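Grellach Baseball Club names Ankit Bajpai as its first full-time general manager

FOR IMMEDIATE RELEASE
2 June 2019

Hi everyone, it's Ankit here. The club asked whether I'd like to write my own announcement or have somebody polish up a nice quote for me, and I said I'd have a go at it myself, so blame me for any rambling. The news is that I've signed on as general manager of the Grellach Baseball Club, starting right away, and I'm thrilled about it!

A lot of you know me already from the Stimine side, where I spent the last six seasons running game-day operations and then, for the final two, looking after the whole front office (all three desks of it). Before that I sold group tickets, drove the equipment van, and did one very long summer as the public address announcer, mostly mispronouncing shortstops. I loved Stimine and I left on good terms. They've already asked if we can play each other more often, and I've said yes.

Why Grellach

I came to my first game at Lambrakis Park as a visitor, working for the other team, and spent most of it wishing I was on the home side. The grandstand is right on top of the field, you can hear the first base coach talking to himself, and the kids along the left field fence know every player by his first name. We lost 9-2 that night, and I still drove home in a good mood.

When the club called in May I'd more or less packed the car before the conversation was over. My wife would like it noted that she did most of the packing. We've found a place near the river and the dog has settled in faster than either of us.

I'll be taking care of the business side: tickets, sponsors, the ballpark, travel, the host family program, and all the bits of a ball club that happen when the players are asleep on a bus. The manager and his coaches will keep making the baseball decisions, and I plan to stay well out of their way. I played second base until I was 17 and my old coach would tell you that was plenty.

What's changing this season

I don't want to turn the place upside down halfway through a season. Still, a few things were ready to go when I got here, and I've been glad to push them along.

Season seats. We had 539 season seats sold when I walked in, a club record, and I'd love to get to 1000 before next year's home opener. It's a big jump and I know it! To help us get there, anyone who buys for next season before the playoffs start will get the rest of this year's home games thrown in at no charge. Those seats will be in the grandstand, not out on the berm, so please don't feel you have to bring a blanket.

Kids' club. Membership is now $12 for the summer, which covers a cap, entry to every Sunday-style family game on the schedule, and a turn in the base-running line after the final out. Parents have asked if they can run too. We're talking to the insurance people.

Host families. We still need a few more households for the second half. If you've got a spare bed and a big fridge, call the office and we'll set up a visit. The players are polite, they're out of the house most evenings, and they eat a truly unbelievable amount of cereal.

The Esetti Scholarship. Esetti has been on our right field wall for years, and they've agreed to back a new yearly award for a local high school player heading off to college or university. It goes to a kid who shows up, works hard and is a good teammate, so you don't need to lead the league in anything. Coaches can send in names through the club office until the end of the regular season. I'll be reading every letter myself.
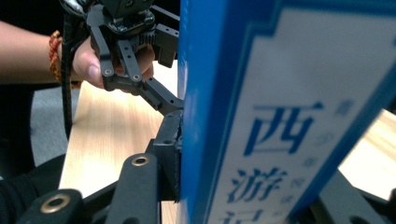 What's staying the same

Beer prices, for a start. I got asked about that four times before I'd found my office, so I'm putting it in writing. Parking behind the third base side stays free too, and the overflow lot across the road will be open for fireworks games as usual.

The organ stays. The hot corn stays. The old hand-turned scoreboard in left centre stays, and the crew who look after it have been very patient in showing me how it works. I hung two numbers upside down during batting practice and I've been politely asked to watch for a while longer.

The seventh-inning song is also safe. I heard there was a rumour going around that the new guy wanted to swap it for something more modern. The new guy knows all the words and will be singing it badly from the concourse.

The dugout roof will be repainted after the season, in the same green. We did look at other greens.

A bit about the club

Grellach plays a 70-game summer schedule at Lambrakis Park, with a roster made up mostly of college players from across the country and a handful of local kids. The club is community owned and has made the playoffs in each of the last two seasons. Our office is under the grandstand, through the door beside the first aid room, and there's somebody in there most mornings and on every game day from the time the gates open.

We run youth clinics on the field through the summer as well. Players and coaches teach the sessions, gloves can be borrowed, and you don't need any experience to sign up. The next lot of dates will be posted at the ticket window and in the game program.

Come and say hello

I'm going to be standing just inside the main gate for the whole of our next homestand, from when the gates open until first pitch. Please stop and tell me what you like about the ballpark and what drives you up the wall. I've already had a good earful about the line at the main concession stand, and we're opening a second till there for the busier games to see if that gets people back to their seats before they miss an inning. If it doesn't help we'll try something else. The same goes for the sound system out past third base, which I'm told has been crackling since before some of our players were born.

Businesses that would like to sponsor a game, a sign or an inning can come and find me too, or drop by the office for a coffee. It's pretty ordinary coffee, but we do have a great view of the bullpen. We've got room for small shops as well as bigger companies, and some of the spots cost less than you'd think.

I also want to say thank you to the staff, who have kept everything humming along all spring without a general manager and have been nothing but kind to the fellow who turned up and asked where the light switches were. They did the hard part of this season before I got here. If you see any of them around the park, please be nice to them, they've earned it.

See you at the ballpark!

Ankit Bajpai
General Manager
Grellach Baseball Club

Media: interviews with Ankit can be set up through the club office at Lambrakis Park. Passes for the next homestand should be asked for at least a day ahead and can be picked up at the will call window. Camera crews, please check in before heading down to the field.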